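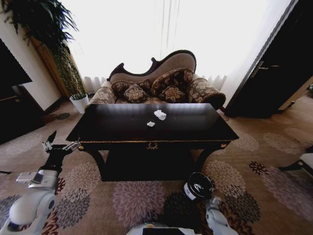

The black table and the floral chaise in the living room.

Bataineh Paint Restorer: does it work on an older car?

I've tried a lot of polishes on my 2004 sedan, and most of them ended up on a shelf in the garage. The Bataineh 501 kit is staying out where I can reach it! I bought it in March at the Hamport auto parts store for $28, and it has now done the hood, the roof and both front doors with plenty left in the bottle.

What you get is a bottle of polish, two foam pads that fit any standard drill, a small tub of wax and a decent towel. The polish goes on easily, smells faintly of oranges (nice surprise) and hardly throws any dust. I worked one small patch at a time, and each door took me 15 minutes. The hood was slower, mainly on account of old water spots, but the dark blue finally looks blue again. I kept walking back out to the driveway just to look at it.
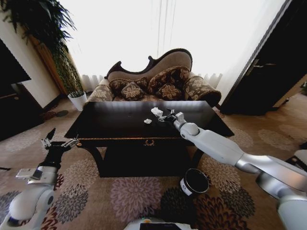 Coffee table with gold trim, by the window.

A few gripes. The instructions are printed in tiny gray type, and they never mention drill speed. I kept mine low. The wax is stingy too, so if you drive anything bigger than a compact you'll want a second tub. And it won't touch a deep scratch. The one on my rear bumper, from a parking lot in Carkent, is still there.

Still, water was beading beautifully on the drive to Britstead last week, 60 miles in steady rain, and the bugs wiped right off the hood afterward. I'm doing the trunk lid next, and then my wife's wagon if she'll let me near it.

Posted May 27, 2019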